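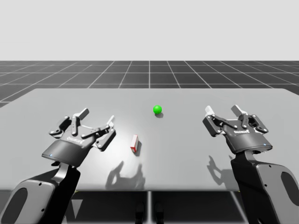 When Hayley Tindall joined Drernus, the planner that decides which arm moves first was one long file, and she was the only person who had read it all the way through. "I printed it out, which my coworkers thought was very funny," she says. "I like a pencil, and I like to spread things out on the floor."

Her job is the two-arm planning software, the piece that takes a goal such as picking up a ball and a box and works out a path for both arms that keeps them out of each other's way. She does nearly all of it in simulation, and she's happy to talk about that for as long as you'll let her (we had finished our coffee and started on a second pot by then).

"People think the hard part is reaching for the thing," she says. "For me it's the elbows! You can have two perfectly lovely paths, and then somewhere in the middle the forearms want the same bit of air."

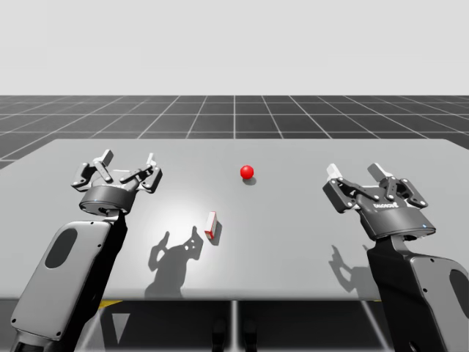

The old planner would solve one arm and then ask the other to work around it. Her version, which the team calls Kinyua, plans them together and gives up after 15 seconds if it can't find anything. Victor Mutiso wrote the test runner, and every night it works through 1,207 starting layouts, with the objects shifted a little each time. In July it was failing on up to 40 of them.

"I read every failure over breakfast," she says. "Emmanuel keeps telling me to write a script that sorts them, and he's right, and I will. But I still learn more from watching them one at a time."

She is now rewriting the part that picks a grasp, and hopes to hand it over to Victor before the fall.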